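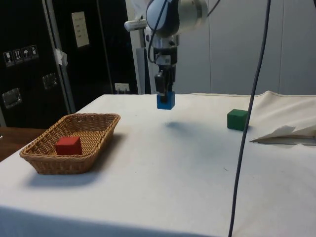 Fête des fumoirs de Flandomitz : beaucoup de fumée, et le reste à vérifier

L'affiche promettait « le week-end le plus savoureux de la vallée ». J'ai appris à me méfier des superlatifs imprimés en orange, mais on m'avait tellement vanté les truites de Flandomitz que j'ai fini par prendre le car. Arrivée sur la place à l'heure du déjeuner, dans le froid, derrière une file qui commençait déjà au pont.

L'entrée est gratuite, du moins sur le papier. Pour manger, il faut acheter un carnet de 9 tickets, non remboursables, et l'assiette de truite en coûte quatre. Faites le calcul : il en reste toujours un au fond de la poche, bon pour un gobelet de thé tiède.

Côté musique, trois groupes étaient annoncés sous la halle. J'en ai entendu deux. Le premier jouait des polkas avec conviction, le second réglait encore sa sonorisation quand je suis partie voir les fumoirs.

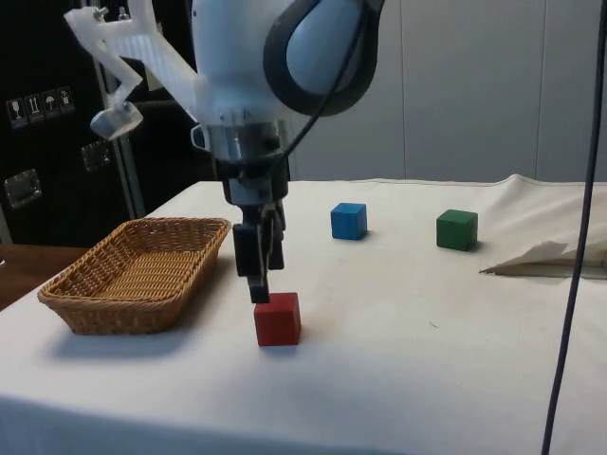 Les fumoirs, justement

C'est la partie que la brochure appelle « parcours immersif ». Comptez 20 minutes de visite en groupe, avec un guide qui parle vite et tourne le dos aux derniers. Chez Brzozowska, on montre les claies et le bois de hêtre, on explique le salage, et l'on répond sans détour aux questions sur la provenance du poisson : une partie vient d'ailleurs, l'élevage local ne suffit pas. J'ai apprécié la franchise, absente des panneaux.

Chez Odix, en revanche, la visite s'arrête devant une vitre et se termine dans la boutique. Le pâté de truite à l'aneth y est correct, un peu salé, vendu au prix d'un foie gras.
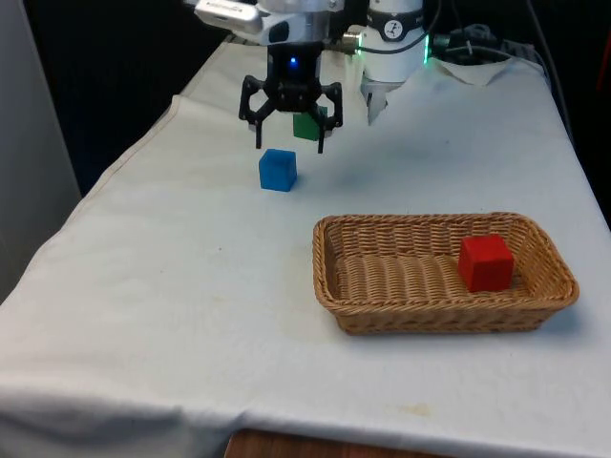
Texte : la rédaction des Carnets de table
Mis en ligne le 22 janvier

Reste le concours de soupe, que les habitués tiennent pour le vrai cœur de la fête. Il y avait 13 marmites en lice et des louches minuscules. La gagnante, une soupe de betterave à la truite fumée, m'a laissée perplexe : le fumé écrasait tout. J'aurais voté pour la soupe d'orge du hameau d'Usel, servie sans décor et très bien poivrée.

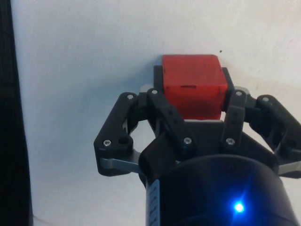 Je me suis rabattue sur les douceurs, où l'on trouve du bon et du franchement quelconque. Les gaufres sortaient du fer et valaient l'attente. Les pâtes de fruits à la groseille, elles, étaient d'un rouge aussi vif que le cube serré entre les deux mors noirs de la pince, couleur que je n'ai jamais obtenue chez moi avec des groseilles et du sucre. La vendeuse jurait que c'était naturel – je n'ai pas vu d'étiquette.

Le dernier car repart avant le bal, détail qui ne figure pas au programme. Une édition d'été est prévue en juin, avec davantage de bancs, paraît-il. J'irai peut-être pour la soupe d'orge, si Usel revient.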